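オフィス家具のパープォート、机の上が片づかない人のための貸し机サービス「バブブリッジ」を7月に開始

**片づけ方は教えません。机を貸します。**

オフィス家具の製造・販売を手がける株式会社パープォート(Pirport)は、短時間貸し机サービス「バブブリッジ(Bavbridge)」の受付を7月より開始します。自分の机で仕事ができなくなった方に、別の机をお貸しするサービスです。元の机をどうするかは、ご本人の良心にお任せします。

当社が取引先の社員116人に聞き取りを行ったところ、「机の上の物をすべて説明できる」と答えた方は16人でした。うち3人は当社の営業担当が訪ねた際に説明を始め、途中でおやめになりました。なお、当社の開発部にも同じ質問をしましたが、回答用紙がまだ見つかっていません。
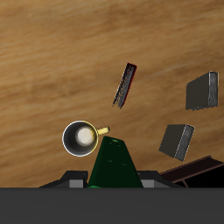

**予約なしでも使えますか?**
空きがあれば当日の受付で利用できます。午前中は混み合うため、前日までの予約をおすすめします。

貸し机は天板の奥行きをやや浅くしています。深い机では奥のほうに書類の地層ができ、下のほうの年代が特定できなくなるためです。設計を担当したケーストゥティス・オッツは、試作機を13回作り直しました。「浅くすると、人は横に積みはじめます。横を狭くすると、今度は床に置きます。床については別の部署に相談しました」と振り返ります。

利用は1回3時間までです。終了時には私物をすべてお持ち帰りいただきます。忘れ物は受付で1か月保管しますが、過去の試験運用で引き取りに来られた方は少なく、受付の文房具だけが充実してきました。

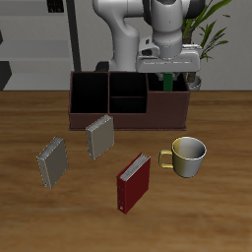
**飲み物は持ち込めますか?**
ふた付きの容器に入ったものに限り持ち込めます。汁気のあるお食事はご遠慮ください。

サービスの監修には、オメロヴィッチ(Omerović)事務所の仕事場研究員、ラファティ・ペニントン氏を迎えました。氏は長年、書類の置き場所と締め切りの関係を調べており、当社への監修報告書は期日を少し過ぎて届きました。「提出が遅れたのは、報告書が報告書の下にあったからです」とのことです。

初回の開設場所は、当社のアーンブリッジ(Ernbridge)営業所1階です。営業時間は午前9時から午後6時まで。法人契約では、部署単位での回数券もご用意します。料金は受付開始時に営業所の窓口でご案内します。 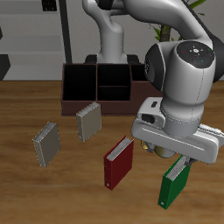
木目の天板と、仕切り付きの整理箱。

**お問い合わせ先**
株式会社パープォート 広報室
アーンブリッジ営業所内 「バブブリッジ」係
受付時間:午前10時〜午後4時
※担当者の机に電話機が埋もれている場合があります。少し長めに鳴らしてください。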